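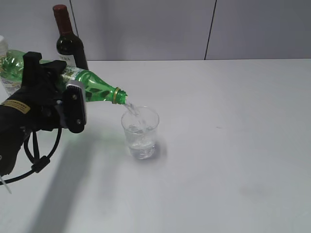
Home News Workshops People Visit us Search

Pouring cell at Plurnstead gets its checkup before the new term

January 2020

Anyone who has walked past the small pouring cell at Plurnstead over the past few weeks will have noticed that it has been getting a good deal of attention, and we are very happy to tell you that the yearly checkup is now finished, a little later than we had hoped but done with a lot of care.

The job fell to Hidayah Wuisan, who has looked after the cell since it moved over from the Cledton building (some of you will remember the afternoon of the stairs!). She began with the gripper, taking off the finger pads, cleaning them and putting them back, and then going over every screw with a hand driver. The log showed 2,914 pours since the last full service, against 2,771 for the service before that, so the pads had earned their wash.

After that came the cable. It has to hang in a loop that lets the wrist turn all the way over for a pour without pulling tight, and in November it had been rubbing at the clip, so Hidayah put on a new length and spent most of a morning moving the arm slowly back and forth until she liked the way it hung. "You want it a little lazy," she told us. "If it looks too tidy, it's going to tug on something by lunchtime."

The last part was teaching the pour again from scratch. A soft plastic bottle gives when you squeeze it, and the grip force had been set with glass in mind, so it was brought down in small steps on the Onel controller. The tilt was slowed down as well, and the point where the bottle tips was moved closer to the rim of the tumbler, with a longer wait at the end for the last drops. 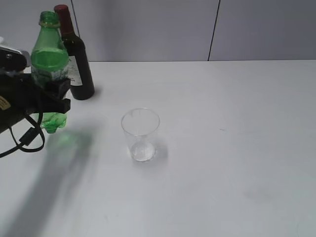

The gripper holding the green bottle upright over the table, with the tumbler to the right of the bottle.

Hidayah has written all of this up in the blue binder, including the new grip settings, and she asks that people please read page 321 before changing anything, and please put the old values back when they are through. The Lumenta software stays at the version it was on before the checkup, so your saved programs should open just as they always have.

The cell is open for booking again at the front desk. Bottles for practice should hold no more than 600 milliliters, and towels are in the drawer under the bench, where they have always been.

Contact the Plurnstead news desk | © Plurnstead 2020 | Back to top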